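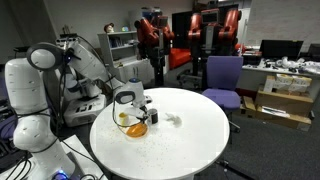

Spill on a round table. Orange bowl, yellow cup, black cup, and the little grains everywhere else.

Quick ones today, small dry stuff. Rice, seeds, lentils, all of it behaves the same once it gets loose. It rolls, it hides, it goes in your socks.

Don't wipe first. Everybody wipes first. A wet cloth on dry rice just glues it to the cloth and then you're shaking it out over the sink and now it's in the drain too. Dry first, always.

Cups off before you start. Bowl can stay if there's some in it already, you'll be pushing the rest toward it anyway.

Use a card. Old loyalty card, stiff postcard, whatever. Hold it low, nearly flat, short pulls toward you. Long sweeps send grains off the far side. On a round table work from the rim into the middle, then make one pile and take the pile to the edge.

Bowl goes UNDER the edge, pressed up against it. Wide shallow one beats a deep one here — you can see what you're missing. Mine is a Drukberg, got it for pouring pancake batter, never once used it for that.

White table, pale grains, you will not see them all. Turn off the big light and lay a flashlight on the tabletop so it shines sideways. Each grain throws a shadow. Works on floors as well.

Last few stragglers: dry tissue, scrunched up, dab dont drag. THEN the damp cloth.

Carpet. Leave it alone till the table's done, more is coming down. Then vacuum, no brush head, just the bare hose. The brush flings them. Low pile is easy, shag I can't help you, sorry. Stretch a thin sock over the hose end if you want to save the seeds.

Keep or toss? Table was clean, I keep it. Rinse well and cook it that day. Floor stuff goes out. Birdseed doesn't care.

So it doesnt happen again —
Pour from a small thing. I decant 500 g into a jar with a spout and fill from that, the big sack stays in the closet.
Tray underneath, one with a lip. Any lip.
Paper funnel if the jar neck is under 40 mm. Roll it, tape it, toss it after.
Fill the cup over the bowl so the overflow lands somewhere usefull.

More on jars next time, I have opinions about lids.

Contact | © Piltisgate Home Tips | Back to top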